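Drustico Immobilien – Checkliste zur Wohnungsübergabe mit Anmerkungen
Objekt: Haus Moulin, zweites Obergeschoss links
Begehung: Samstag, ab 10 Uhr
Anwesend: Gisela Salinas (Verwaltung), Romain Vasseur (Mieter)

Liebe Eigentümerinnen und Eigentümer, ich habe mir diesmal etwas mehr Zeit genommen und schreibe lieber einen Satz zu viel als einen zu wenig!

1. Wohnungstür und Schließzylinder – in Ordnung
Schließt satt und leise. Herr Vasseur hat alle Schlüssel übergeben, auch den zum Fahrradkeller, den wir schon verloren geglaubt hatten.

2. Rauchmelder – Mangel
Der Melder im Flur piept beim Prüfen nur ganz schwach. Bitte vor dem Einzug von Frau Morikawa tauschen, im Schlafzimmer hängt er gut.

3. Fenster und Balkontür – in Ordnung mit Hinweis
Die Dichtung an der Balkontür ist unten spröde (Nordseite, da leidet sie einfach mehr). Für den Austausch habe ich 100 Euro vorgemerkt.

4. Bad – in Ordnung
Silikon sauber, Abfluss läuft flott. So ein gepflegtes Bad sieht man wirklich gern.
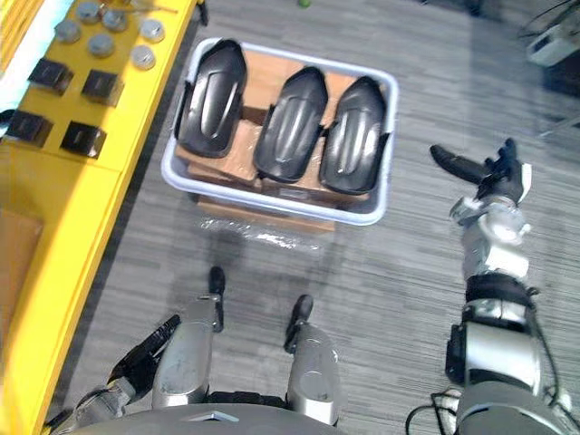
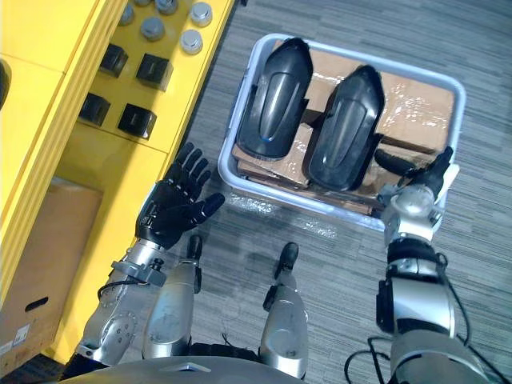
5. Heizung – offen
Das Ventil in der Küche klemmt auf Stufe drei. Gaëtan Renaud kommt im November ohnehin zur Wartung ins Haus und nimmt sich das gleich mit vor. Thermostatkopf bitte bis dahin nicht mit Gewalt drehen!

6. Elektrik – in Ordnung
FI-Schalter ausgelöst und wieder eingeschaltet, alles wie es soll. Die Beschriftung im Sicherungskasten habe ich bei der Gelegenheit neu geschrieben, die alte war kaum noch zu entziffern.

7. Boden im Wohnzimmer – Mangel
Kratzer vor dem Fenster, 30 cm lang. Herr Vasseur hat ihn von sich aus gezeigt, das rechne ich ihm hoch an. Wir haben uns auf 300 Euro geeinigt, die von der Kaution abgehen – der Rest von 2.000 Euro wird nach der Nebenkostenabrechnung überwiesen.

8. Zählerstände – erledigt
Strom und Wasser abgelesen und von beiden unterschrieben.

Nachkontrolle der Punkte 2 und 5 durch Jeanie Dalgleish. Rückfragen gern telefonisch, vormittags bin ich am besten zu erreichen.

G. Salinas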